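Print this page | E-mail this thread
Home > Forums > Grippers & Cells > Sim setup

Wrist cam view vs finger opening, Cavora cell
Posted 6/29/22 by shimstock_r

Setting up the sim twin of our Cavora cell before we touch the real one again. Floor pick, parallel gripper, wrist cam looking down. Fingers are Deák blanks, plain black, no pads. Problem is the open width. At 100 percent I get this and I think its too wide:

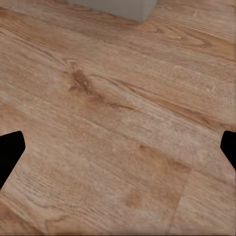 grokfan8 wrote: width is fine, leave it. Your trouble is going to be the cam offset. Redo the hand-eye cal first, then argue about fingers.

shimstock_r wrote: cal was done in September. Nothing moved.

grokfan8 wrote: somebody changed the fingers though, you said so in the other thread. New fingers = new tool frame. Do it again.

pallet_jam wrote: disagree with grok. Full open costs you time on every pick and the tips start hitting neighbors. We run Delo on two cells and cap the opening at part width plus 14 mm. Never touched the cal for a finger swap.

grokfan8 wrote: then your picks are off and you dont know it

pallet_jam wrote: picks are fine thx

shimstock_r wrote: ok did both. New tool frame in Grokimix, tip offset was out almost 8 mm – so yeah, grok had a point. Capped the opening too. Also raised finger friction in the contact settings, default was way low. Next one is the shoe model, closed on it from straight above.
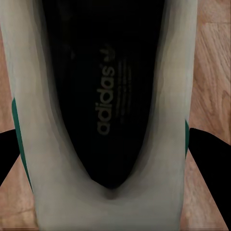 Fingers closed on the sneaker, view from above

pallet_jam wrote: what force? soft uppers will fool you, sim treats them stiffer than they are. Go low and step up.

shimstock_r wrote: lowest preset, havent tuned it yet

grokfan8 wrote: before you go to the real cell check the finger screws. Ours back out. Threadlocker, the blue one, and mark the heads with paint so you can see if they turn

pallet_jam wrote: agree on that one at least. Mark them. And save the old tool frame under a diffrent name, dont overwrite it

shimstock_r wrote: already overwrote it lol. Will post the config tonight if I can get it off the cell pc

Reply | Quote | Next thread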